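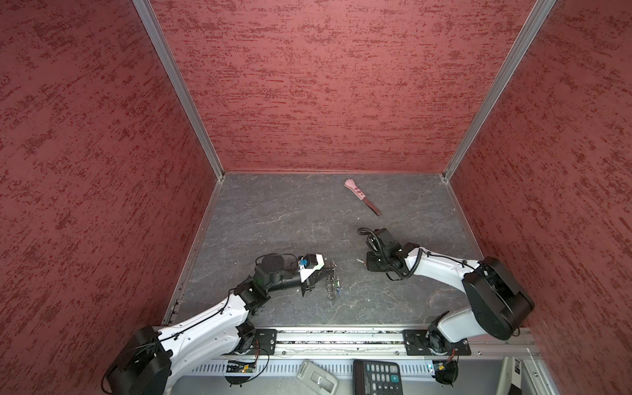

Edith Correa
Lecturer in Psychology, Hindivham College

Chapter 11
Where Did I Put It? Memory for Everyday Objects

Most of us can remember the street where we lived as children, but we cannot say where we left the scissors this morning. In Chapter 10 we studied memory for events and stories. Now we turn to a more modest kind of memory, the one which tells us where our things are.

Psychologists call this object-location memory. It has two parts: you must remember the object, and you must also connect it with a place. The second part is the weak one. When Deisy Montoya asked 80 adults in the town of Bermúdez to keep a diary of lost items, they nearly always knew what they were looking for, down to the color and the scratches.

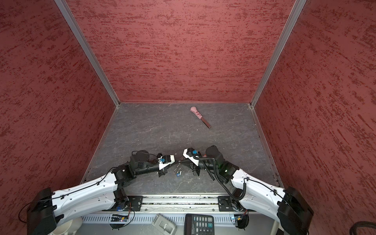 The diaries also showed that the same few items came back again and again. Glasses, phones and keys made up most of the entries, while large or rarely used things were almost absent. Montoya explains this by interference. An object that is put down many times a day leaves many similar memories, and the newest is mixed with the older ones.

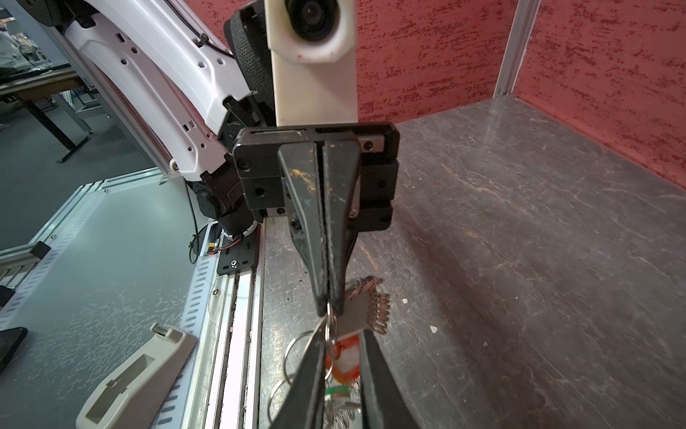

Figure 11.1 Keys on metal rings. Small items that we handle daily are among the hardest to locate.

Attention plays a role too. If you put your keys down while you are talking on the phone, the place may never enter memory at all – in this case there is nothing to forget. Tomos Trevor calls these "empty placements", and we will use his term until the end of the chapter. His method is explained on page 291.

Before you continue, write down where you think your own keys are now. Do not go and check yet.

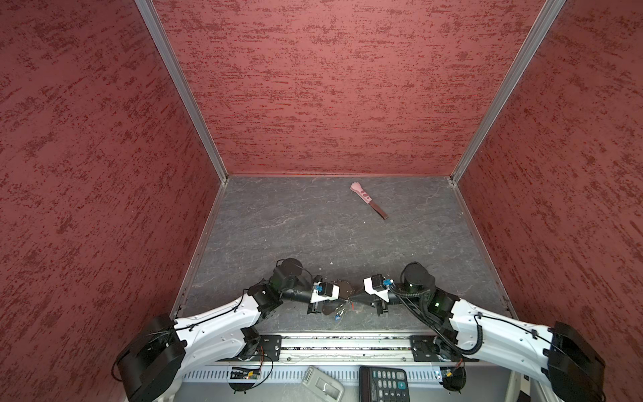
11.1 Encoding a Place

To encode a place means to give it a form which memory can keep. Adults do this mainly with landmarks: the cup is next to the sink, the letter is under the lamp. Children under six years often use their own body as the reference, so a toy is "on my side". Both ways can work well, but the second one fails when the child moves to another chair.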